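Two Cups and a Mat: Tips for a Table That Stays Clear

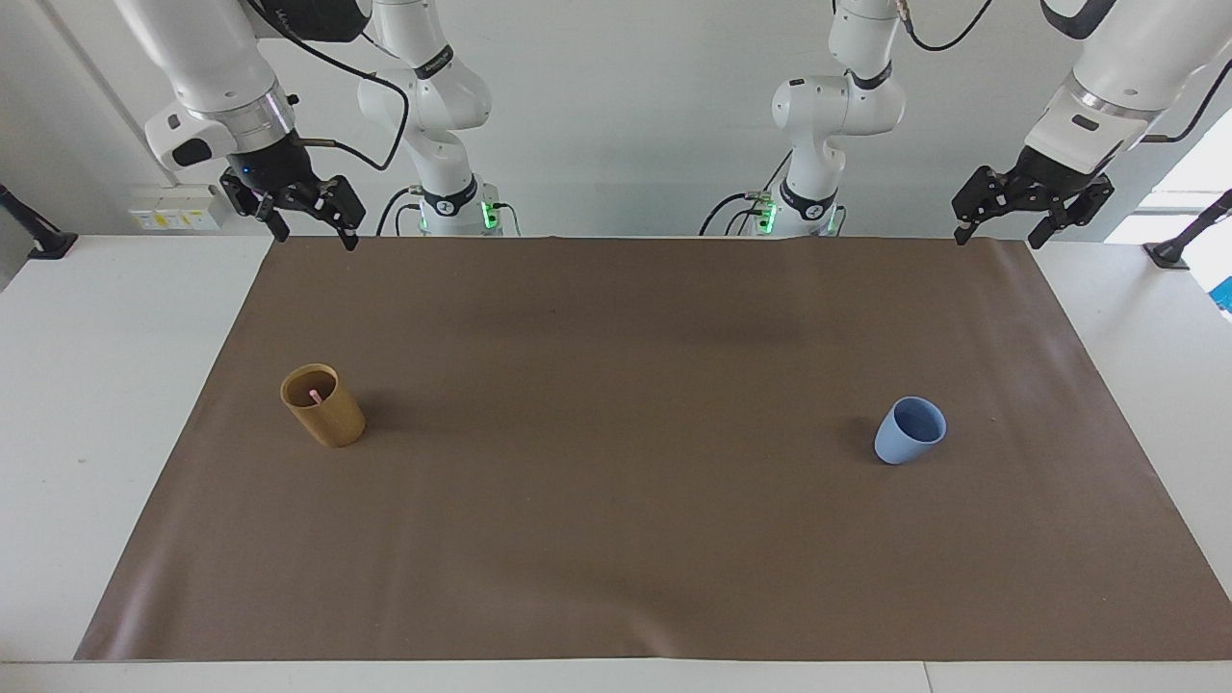
Two cups on the big brown mat.

My white table was spotless for one morning in September. Then came coffee, and after coffee came the mat. If you own a pale tabletop, buy a mat bigger than you think you need. I bought a small one first, and my family set their drinks next to it with real precision.

Measure before you shop. Leave a strip of table showing all the way around so you can get your fingers under the edge and lift. Mine was 35 dollars at Londgate, and it has outlived two tablecloths and a set of coasters that went wherever coasters go.

Wipe the mat after every use and wipe under it once a week. Crumbs travel. A damp cloth with a drop of dish soap does it, then let both sides dry for 10 minutes before you put it back, or you'll be growing something.

For tea rings inside cups, make a paste of baking soda and water, rub it around with a soft cloth and rinse well. Test it on the bottom first if the cup has a painted pattern. My neighbor Elmarie Visser swears by salt and half a lemon, which also works and gives you an excuse to buy lemons.

Keep out only the cups you use. We had enough in the cupboard to serve a wedding, and most of them said Jorenholm on the side. Up to 85 percent of them went to the thrift store. I still find one now and then behind the flour.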